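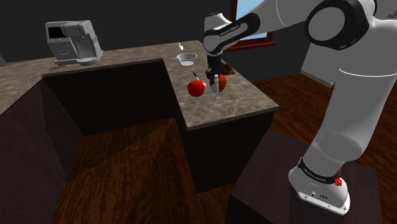

Section 5. Setting Up an Incident Alert Station

5.1 Before you start

This section covers the Gellwood wall unit used at chemical storage sites and in the public buildings near them. It applies to units with firmware 3207 or later. Revised September 20, 2025 by Vaughan Whitelaw, Wonham office.

You will need the site code, the station key and the phone number of the district duty desk. For sites in the Halliday and Cunbridge districts, the duty desk number is printed inside the front cover of the site log.

CAUTION: Tell the duty desk before you connect power. A new unit sends a live signal as soon as it joins the network, and the desk will treat it as a real report.

5.2 Joining the network

1. Turn the station key to SERVICE.
2. Connect the power lead, then the network lead. The status light blinks amber.
3. Enter the site code and press ACCEPT.
4. Wait for the light to turn steady green. If it is still blinking after 14 minutes, disconnect both leads and repeat from step 2.
5. Call the duty desk and ask them to read back the site name and the unit number. Both must match the label on the side of the unit.

NOTE: Units moved from another site keep the old code until it is cleared. Hold CLEAR until the display goes blank – then enter the new code.

5.3 Setting the warning area

1. Open the AREA menu and select RADIUS.
2. Enter the distance in meters. The factory setting is 1000. Use the figure in the site's emergency plan if it is larger.
3. Select the message set: EXPLOSION, FIRE or RELEASE. A site may use more than one.
4. Press SAVE. The display shows the new radius and the message sets in use.

CAUTION: Do not set a radius smaller than the one in the emergency plan, even for a test.

5.4 Test call

1. With the key still at SERVICE, press TEST.
2. Check that the sounder runs and the display shows TEST SENT.
3. Confirm with the duty desk that the call came in marked as a test.
4. Turn the key to ACTIVE and remove it.
5. Write the time and the unit number in the site log.

Repeat the test call each April and after any change to the stored materials list. For faults during the test, see Section 6.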